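Workshop Tips: Teaching a Two-Arm Setup to Handle Dishes and Cloths 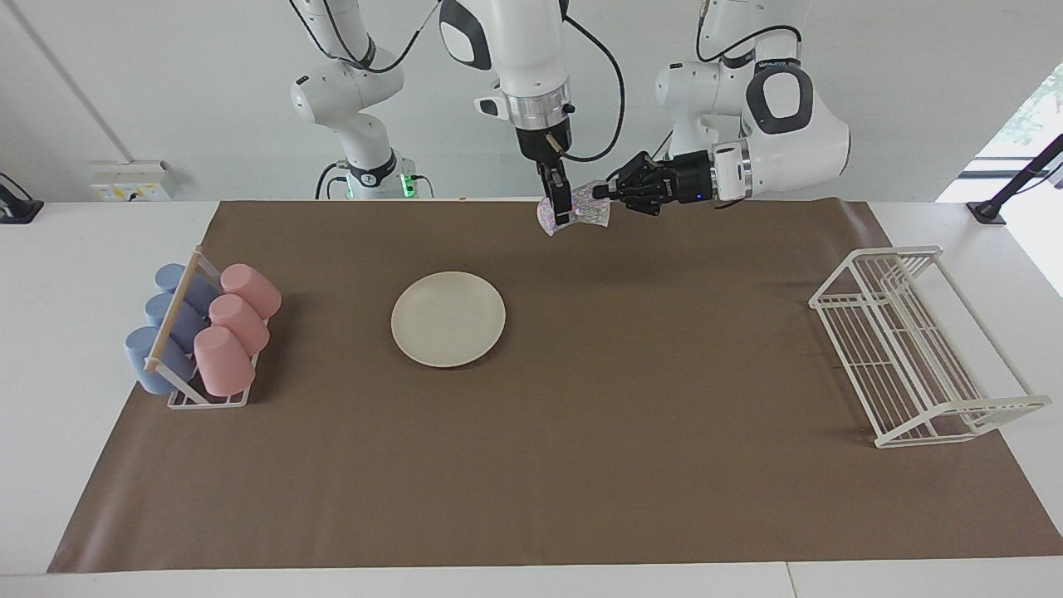 One reader at Dilivora wrote in to object that guiding the arms by hand gives smoother motion than any remote control, and that a beginner should start there. For a single arm we agree. With two arms working on one cloth, a person pushing both at once tends to fight the joints, and remote control gives cleaner recordings.

Notes from the Vullimberg bench, revised November 6, 2022:

Put down a dark mat before recording. Pale plates and wire racks are easier to pick out against it.

Keep the cup rack and the dish rack at opposite ends, with the plate between them. Crossed arms ruin more takes than dropped cups.

Bring the cloth to the second hand. Chasing it with both arms teaches hesitation.

Close the gripper, wait 800 milliseconds, then lift. Shorter pauses blur the grasp in the log.

Record 100 takes of one task before changing the layout. Move the plate a little between takes.

Discard any take with more than 4 corrections. Our August set held 3,392 takes before sorting, and the long, fussy ones did the most harm in training.

Check cable slack at full reach before each session. Wipe the fingertips afterward with a damp cloth and let them dry open.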